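About Illis House

Illis House is a small school for grown-ups who want to learn upholstery, chair caning and basic sewing. Evening and weekend classes, small groups, no tests. We're on Endale Street, upstairs from the old Lurer bakery – the door is the green one, buzzer on the left.

We opened with one class and 2 borrowed sewing machines. Now 23 courses a year, most of them beginner level. A few for people who already know their way round a staple puller. Tea's free, parking isn't.

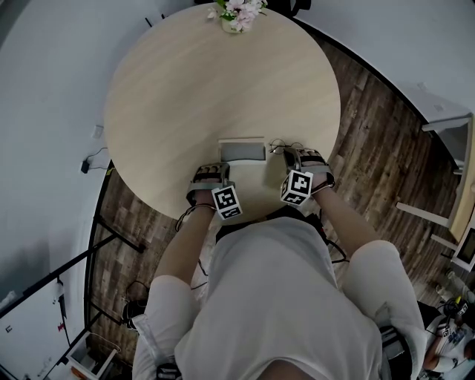
What we teach

Drop-in seats first. Everybody starts there, it's the easiest way to learn webbing, padding and a clean corner. Then footstools, then dining chairs with arms, then whatever you drag up our stairs. No sofas please – they don't fit past the landing, we have tried.

Caning runs in October and again in spring. Sewing is all year. Cushion covers, piping, zippers, curtains if you're patient. Bring your own fabric or buy from the remnant shelf.

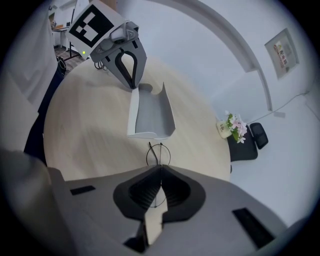
The remnant shelf is priced by the piece and the money goes back into thread, needles and foam. Foam is the expensive bit. If you order through us you pay what we pay, plus delivery. Tell us your seat size a week before class or we can't cut it in time.

Who comes

Mostly complete beginners. Some people come once, fix grandma's chair and we never see them agian. Others have been coming so long they have thier own hook for an apron. Groups are capped at 11.

The Prakeo fund

Pays the full fee for anyone who can't. Short form at the desk, no proof needed, answer within 20 days. Open to all courses exept private lessons.

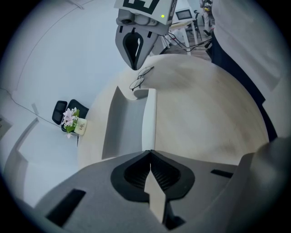
At the table, Illis House

Visit us

Next open evening is 13th May. Come look at the workroom, try a tack hammer, ask about dates. Fall sign-up starts the same night, caning fills first. Can't make it – leave a note in the mailbox with your number and we'll call back.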